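Drawer amnesty brings out the blue cables

SARNOW – The town's first cable amnesty closed on Thursday evening with 4000 leads, plugs and chargers handed in and only two owners asking for theirs back.

The scheme, run from the old ticket hall in Rey Street, invited households to bring in whatever was living at the bottom of the kitchen drawer. The terms were generous. There would be no charge, no names would be taken and there would be no questions about why anyone had kept the power supply for an answering machine through three house moves.

Corentin Rolland, who organised the collection with the Druvis repair shop, had hired the hall for a morning. He ended up keeping it for 30 days.

"I thought we would get a few carrier bags," he said. "The first man through the door had a suitcase. He put it down, said 'good luck' and went off to catch his bus."

Everything handed in has to be looked at, matched where it can be matched, and either tested for reuse or sent for scrap. The work goes on at one long pale table, where progress is measured by the state of the far edge and tempers by the state of the kettle.
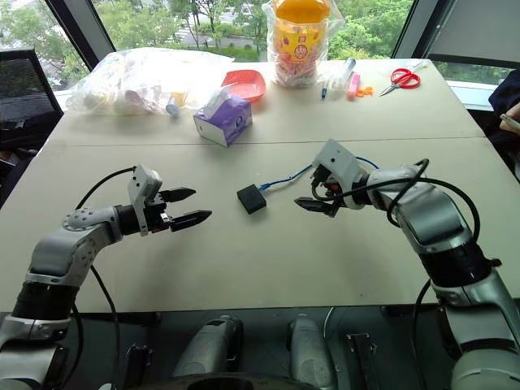
Sorting is slower than it sounds. A charger with its label intact takes a moment, but the unlabelled ones can hold up a whole afternoon, and the unlabelled ones are in the majority. Small black square boxes are the worst offenders, such as the one in the middle of the table with a blue cable trailing off it, which might be an adapter, or a junction box, or something else that was once considered essential. The big clear bag at the back is stuffed with pale odds and ends and does nothing to lift the mood. Rolland's rule is that any item which starts an argument goes into a tub marked "Later", and the tub has been replaced with a larger tub.

Blue cables have caused particular trouble. Sarnow seems to own a great many of them, mostly short, and opinion in the hall is divided on whether they should be tested one by one or simply bundled and offered to schools. A notice inviting residents to come and identify their own drew a single visitor, who spent an hour looking and left with a black one.

There have been happier results. Six radios that had been silent for years are working again after being reunited with the right supply, and a woman from Jarnel, who had driven over on the strength of a rumour, went home with a lead for a sewing machine that she had been told could no longer be had anywhere. She has since sent a cushion.

Not everything that arrived had a plug on the end. Drawers were often emptied straight into a bag and the bag handed over whole, so the hall now has a fair stock of birthday candles, bottle tops, glue and takeaway menus from places that closed long ago. Rolland said he had stopped being surprised by the menus but had started to feel hungry.

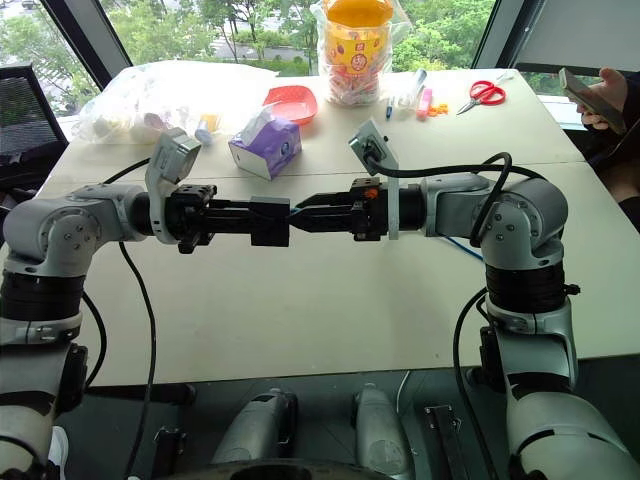
The sorting table, with a red-orange tray at the back and a blue-capped bottle beside the big clear bag.

Tested leads will be given away from the hall on Saturday mornings, coiled and tied, with a paper tag saying what they fit. Visitors are asked to bring the appliance, or at least a clear memory of the hole. A photograph of the socket will do if the thing itself is a freezer.

The scrap is going to a dealer in Jarnel, who has agreed to pay for it by weight. The money will cover the hire of the hall, with the remainder set aside for shelves, which Rolland described as "the thing we should have bought first".

A second amnesty is planned for July, and this one will be for remote controls. Druvis has already asked that batteries be taken out beforehand and that anyone bringing more than a boxful ring the shop to warn them.

Rolland admitted that he had yet to go through his own kitchen drawer. It no longer opens fully, he said – there is a charger of some kind jammed across the back – and he intends to deal with it once the hall is clear.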